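About Us

Hi, I'm Denise Hulme, and if you've ended up on this page you probably have a suitcase that won't roll straight, or a zipper that gave up at the worst moment, or a trip coming and no idea what to put your things in. You're in the right place! Hulme is a small luggage shop with a repair bench in the back, and we've been on the same street in Skumholm long enough that people bring in bags their parents bought from us.

I started out on the repair side. My first boss, Neville Wainwright, had a bench, a lamp and a drawer of wheels in no order whatsoever (I have since put them in order, and he still complains he can't find anything). When he wanted to cut back his hours I took over the lease, painted the front and hung up my own name. He comes in 2 mornings a week now, does the stitching on leather handles, which I've never had the patience for, and drinks all the good coffee.

Hard-shell cases are most of what we see these days. When I was learning it was all canvas and vinyl, and you could fix nearly anything with a curved needle and a bit of stubbornness. Hard shells are a different animal. The shell itself will take a lot of punishment, but the parts that stick out get the worst of it, so the bench is mostly wheels, handles, feet and latches.

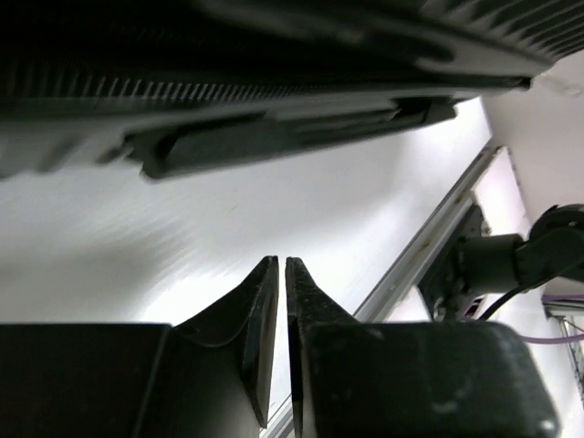
Ryan Hartley is our wheel guy. He came to us from a bike shop and he listens to a bag the way I imagine he used to listen to a hub, pushing it up and down the floor with his head tilted. We keep 106 kinds of replacement wheel in stock, and if yours isn't one of them he'll usually find something close enough to adapt. Please bring the whole suitcase in, though, and leave the wheel on it if it's still attached! We get a lot of loose wheels in sandwich bags and it makes his job so much harder.

Evie Ashworth runs the front of the shop and does all our ordering. She's the one to talk to if you're buying. She'll ask how long you're going for, whether you're dealing with stairs or cobblestones, and whether you're a folder or a roller, and then she'll very often talk you down a size. I used to wince at that, but her customers come back, and they send their sisters.

We stock two main lines, Zillolham for hard cases and Gridetano for soft bags and backpacks. We carry them because we can get parts for both.
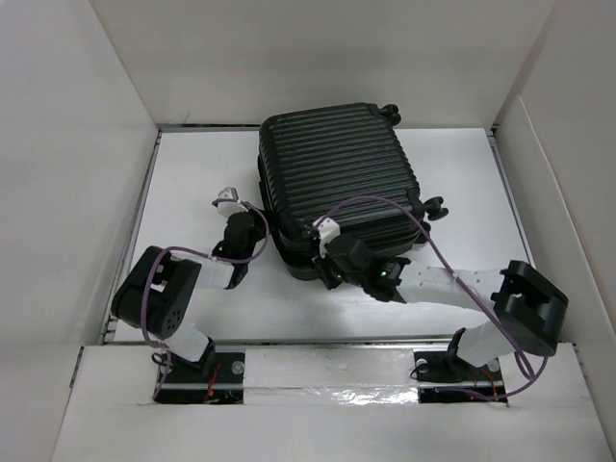 For shells I always tell people to look at the ribbed ones, by the way, especially if you check your bags. Grooves hide scuffs far better than a smooth glossy finish does, and a plain black case looks decent for years. Tie something bright on it or you'll be standing at the carousel with everybody else who had the same idea. I use a strip of yellow curtain fabric, Evie uses a pompom the size of a grapefruit.

A few practical things. Most wheel and zipper pull repairs take 3 working days, longer in the run-up to summer. Shell cracks depend on where they are, so let us look before you give up on it. Empty your bag first, and check the inside pockets (we have a jar of foreign coins behind the register and would love to give them back). Gareth Fothergill does our pickups and deliveries around town, and you can book him through the front desk.

Every March we run a bag drive, where you can drop off an old suitcase you don't need. We clean it up, fix what needs fixing and pass it along to families who are moving with not much notice. We've sent out 500 so far and I'm very proud of that number. If you have one sitting in the attic, you don't have to wait for March, just bring it by and tell Evie it's for the drive.

Come say hello. The bell on the door sticks, so give it a good push.

Denise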